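Notebook — Jandon bench, open day
Wednesday, June 4, 2025

Visitors from Trukville, 24 signed in, more than 3 of whom asked if it makes coffee. It does not. Tavby people came along too and stood at the back with their arms folded, as they did in February.

Setup was the short tube routine, same as rehearsal. Pipette left on its stand at the back, clear rack up front, yellow tube for the right arm. Left arm had no lines in this play. One boy wanted to know if it was being punished. 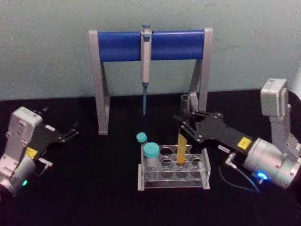 Page last changed: Wednesday, 5:12 p.m.

Open fingers on either side of the yellow tube is the moment where everybody goes quiet. I talk too much here. Note for next time: shut up and let them watch.

I ran script 644, the slow one. The fast one is more fun but makes the front row lean back. Speed at 68 percent in the morning, left it there after lunch. The Jaidee rep told me her version would be "more fluid." I said ours was more punctual, which I had no evidence for.

Questions worth keeping:
Why is the tube yellow? So we can find it against a black table.
Can it do the teal caps? It can go and get those tubes. Unscrewing is another conversation, probably with whoever holds the budget.
Does it know what's in them? No. On a busy day neither do I.

Somebody asked what the blue light on the right wrist means when the left one is green. I gave a confident answer and then went to look it up. Still looking. 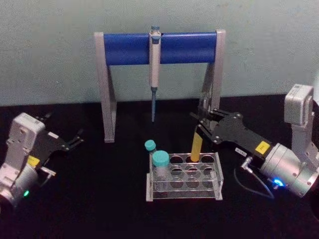
Dewanti Chin, bench lead and tour guide by default

Fingers around the upper part of the tube, as taught. I'd still like to try the grip a touch lower, but not with an audience.

To do before the next visit:
— Tidy the cable at the right gripper, it trails over the table and got more questions than the arm did
— Print the handout in a size humans can read
— Find out about the lights
— Ask Trukville for our pens back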